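Costing a kitchen arm: where the money goes before anything is bolted down

Motaung runs staff canteens and small unattended kitchens, and in October it set out to price a single robot arm for reheating and plating wrapped food. The arm was the easy line. List prices are published and delivery terms vary little between suppliers. Almost everything else in the budget depended on questions the company had not yet asked.

Iolo Gwilliam, who wrote the specification, began with the counter. His first draft gave a reach figure and a payload and left the rest to the bidders. Three replies came back, and none could be compared with another. One supplier had included a new worktop. One had assumed a fixed camera over the work area. The third, Finden, had quoted for the arm and controller alone and listed everything else as "by client".

The second draft was built on simulation. Finden's software partner, Nornach, supplied a rendered kitchen and charged for it as a separate item, so that layouts could be tried before any joinery was ordered. The test layout puts the microwave and the sink on one grey counter, with a wrapped item waiting in a blue bowl and bottles standing in front of the sink.
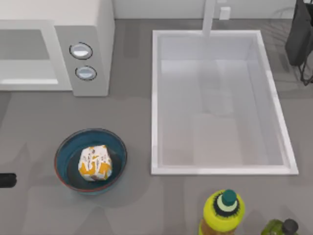
Reach, clearance and the sink

The sink matters to the budget because it takes up counter that the arm must cross and cannot use. Moving a bowl from one side of a basin to the other lengthens each cycle, and a longer arm costs more to buy and more to mount. Gwilliam's advice is to fix the position of the appliances first and ask for reach second. Motaung did it the other way round and paid for a revised mounting drawing.

Clearance is the next item. A microwave with a hinged door needs free space in front of it, and that space has to be kept clear of anything left on the counter. Bottles are a common obstacle. A buyer can pay for software that plans a path round them, or write a house rule that they are put away. The rule is cheaper. Motaung budgeted for the software, on the grounds that its sites are cleaned by three different contractors.

Controls should be checked early. Round knobs need a grip and a wrist turn, while push buttons need only a fingertip and some force control. Replacing an appliance is often less expensive than programming for an awkward one, but the replacement must appear in the same capital request or it will be refused later as a separate purchase.

Fingers and sensing

Divina Mangubat, who manages equipment purchasing at Wiltura, a catering supplier that has been through the same exercise, puts grippers under consumables. Finger pads wear, and food contact rules limit the choice of material. Her tender asked for two spare sets and a price held for 83 weeks. "People treat the fingers as part of the arm," she says. "They are closer to a set of tyres."

She also asks bidders to show the close work. A wide view of a kitchen says little about whether a finger can get down inside a curved rim, beside soft or crumpled food, without pressing on it.

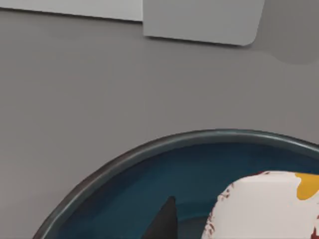

Bowl depth and rim shape belong in the specification for that reason, along with the diameter. Wiltura sent each bidder a sample of its own crockery. Two of them changed their finger design after receiving it, and neither raised the price. Had the crockery turned up at commissioning, Mangubat expects the same change would have been charged as a variation.

Sensing is harder to price. A camera mounted near the gripper gives a good view of the food and a poor view of the counter. An overhead camera does the reverse and can be blocked by the arm itself. Most quotations now include both. The cost to watch is calibration, which is usually offered once at installation and charged by the visit afterwards. Motaung asked for 500 test cycles after each calibration and wrote the figure into the acceptance terms.

Simulation needs its own line too. It is useful for layout and for early testing of movements, but glossy bowls and printed wrappers can behave differently under real kitchen lighting. Gwilliam holds back part of the software payment until the same tasks have been run on site with the lights the site uses.

Motaung's request went to its board with the arm at less than half the total. The remainder covered mounting, guarding, fingers, cameras, the simulation licence and staff training. The board asked for the training figure to be split by site, and the revised sheet is with Finden for confirmation.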